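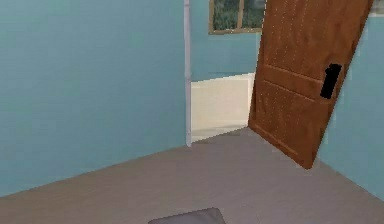

Granach Housing Repair Program
Interim Report to the Segers Fund
October 2, 2024

Summary

The program remains on schedule and within its approved budget. Of the 563 homes enrolled in January, 501 have received a full inspection. Work orders for heating, roofing and drainage have been issued for all inspected homes where a defect was recorded.

Progress this period

Inspections in the Plirna district are complete. In Stirkimholm, access agreements with two landlords were signed later than planned, and the remaining visits have been moved to the next period. Tenants have been told of the new dates by letter.

Repairs to shared stairways began in July. Most of this work was minor and was carried out by the contractor already on site. Larger roofing jobs were put out to bid separately, as the grant agreement requires.

Staffing

The program now employs 18 people. One inspector position is vacant and has been advertised again at a revised pay grade.

Budget

Spending on materials was higher than forecast, mainly for insulation and gutters. The difference was covered from the contingency line, and no transfer between budget categories is requested.

Next period

The program will finish the outstanding inspections, complete the tenant survey and submit the audited accounts. We ask the Fund to confirm the release date of the second payment so that winter contracts can be signed on time.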